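# Volloter rain barrel logs

Daily readings from backyard rain barrels, plus a little code to turn them into something you can plot. 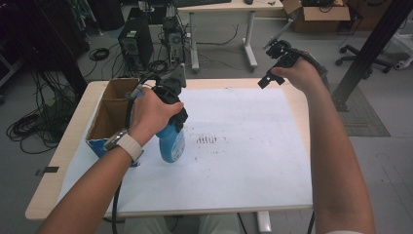
*Photo: Antonina Hrytsenko, CC BY 4.0*

I started this because my water bill went up two summers in a row and I wanted to know how much of my garden I could keep alive on roof water alone. Then my neighbors on Araya Street got curious, and now there are 11 barrels in here (mine is the leaky one - sorry, barrel 4).

## What's in the box

- `readings.csv` - 2137 rows, one per barrel per reading
- `barrels.csv` - size, roof area feeding it, gutter type
- `gaps.csv` - stretches where we forgot or went on vacation
- `plot.py` - makes the charts, needs pandas and matplotlib

Levels are in inches from the bottom of the barrel. I know, I know. Everybody had a yardstick and no one had a metric one, so inches it is! There's a `--liters` flag in the script if you'd like something saner.

## Stuff to watch out for

Barrels 7 and 8 are joined with a hose, so they rise and fall together. Please don't treat them as two separate houses.

An overflowing barrel just reads as full. After a big storm in April we had 43 "full" readings, and the data can't tell you how much went over the top and into the flower beds.

Rows with `src = guess` were filled in from memory. I left them in but you'll probably want to drop them:

`python plot.py --skip-guesses`

## Can I drink it?

No! We never tested for anything. This is volume only, and it all comes off asphalt shingles with birds on them.

## Using the data

Go ahead, CC BY 4.0 for everything, just mention Volloter someplace. If you find a mistake, open an issue with the row number and I'll go bug whoever wrote it down.

Still to do: rainfall from the Prernard gauge (I have the notebook, it's all in pencil) and fixing the date column for barrel 2.

Last updated 13th February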